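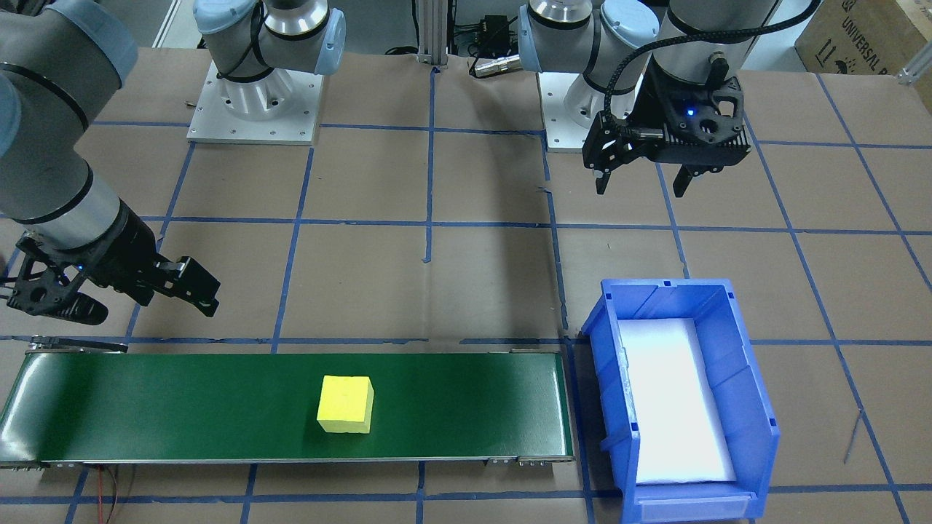 ## Table notes from the Mulov workroom

The big table in the Hosseinzadeh room has been re-covered. We went back to brown kraft paper after trying the white coated kind in January, which looked clean for a week and then showed every scuff. The kraft is easier on the eyes under the ceiling lights, and blue tape stands out well on it. The grid is laid in the same tape we had left over from marking shelf positions at Tostosmont.

If you haven't laid a tape grid before, start from one long edge of the table and do all the lines in one direction before you start crossing them. Pull the tape out to full length, set both ends, then press down from the middle. Don't stretch it. Stretched tape creeps back overnight and lifts at the ends, and you end up with little curls that catch on sleeves. We press the crossings down a second time the next morning.

The paper comes on a roll and we went through 15 meters, including one sheet that got torn while we were smoothing it and had to be thrown out. There is enough left for one more full cover.

### Plates, bins and blocks

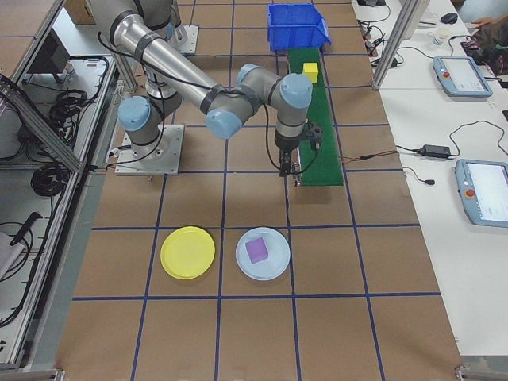

Small items kept getting mixed together last season, and the cardboard lids we used for sorting had gone soft at the corners. We now keep plates and plastic bins on hand for this. The plates are for things you want to see at a glance and reach from any side, and the bins are for whatever is finished with. Plain colors help a lot. With the yellow plate and the pale blue one side by side at the near edge of the table, you can tell someone "blue plate" from across the room and they will know what you mean. Please put both back on the shelf stacked, yellow on the bottom, so the blue one doesn't go missing again.

The foam blocks are from Cistinska. We picked foam over painted wood for two reasons: it makes no noise when it drops, and it doesn't mark the paper. The drawback is that it wears. Corners round off with handling, and the faces pick up dirt from anything that hasn't been wiped. A dry brush takes most of it off. Water works too, but then the block needs a day on the rack before it goes back in the drawer.
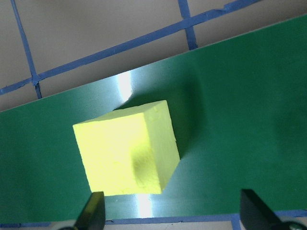

*Yellow foam cube on the green surface. Small pits and nicks show on the front face.*

A few nicks are fine and we don't replace a block over them. If a corner comes off, or a face is so worn that the block won't sit flat, put it in the scrap box and write it on the sheet by the door.

### The green belt

Several people have asked how to clean the conveyor belt. Use a damp microfiber cloth and nothing else. It has a shiny surface, so glare can hide dust, and it's worth looking along it from a low angle before you decide it's clean. Wipe the side rails last. Grit collects along them and you don't want to drag it back over the green.

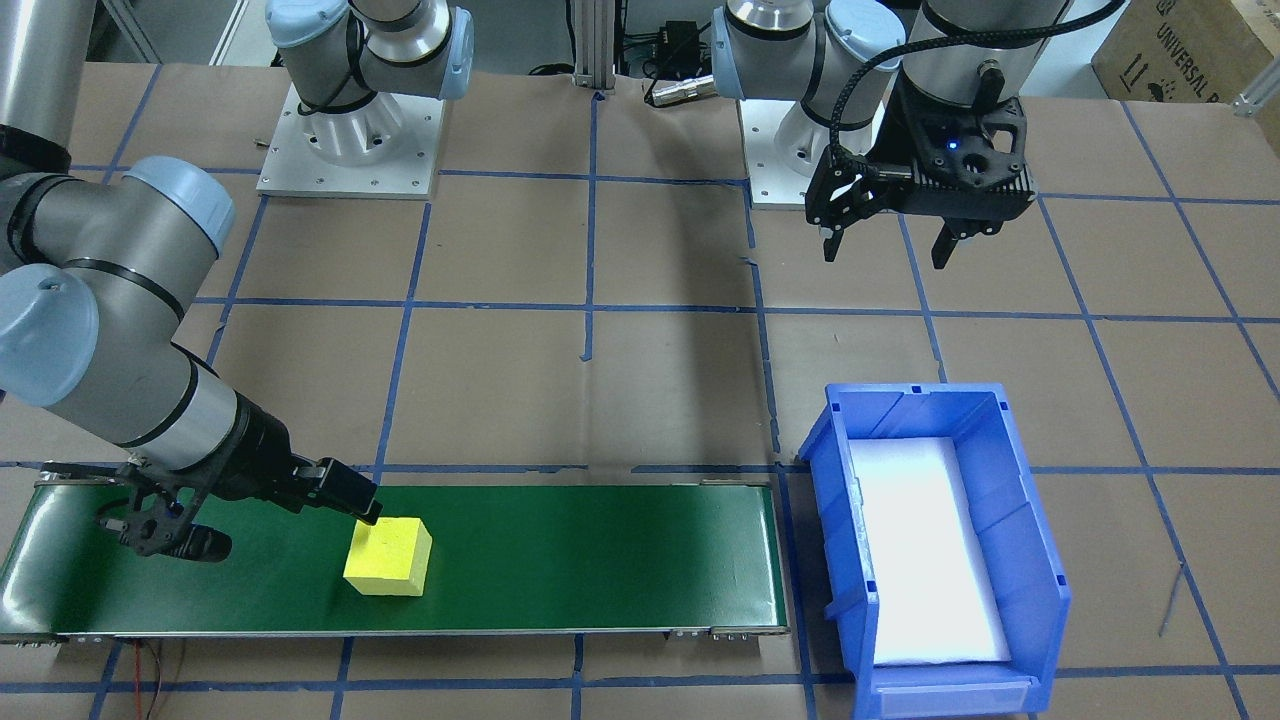 Once the rails are done, let everything air dry before putting any foam back on it. Then check that the bin is where you want it and that nothing is lying across the tape lines. The wires on the table should stay flat – don't tape them to the paper, as the cover tears when the tape comes up.

### Supplies

The table budget for the season is 3,000 and we have spent 1,727 of it, most of that on blocks and the new shelf. We'd like to hold the rest for paper and tape. Requests for anything else should be on the list by 7th June, with the size and color written out in full.

Blue tape is in the second drawer. The old beige roll next to it has lost its stick and can be used for labels only.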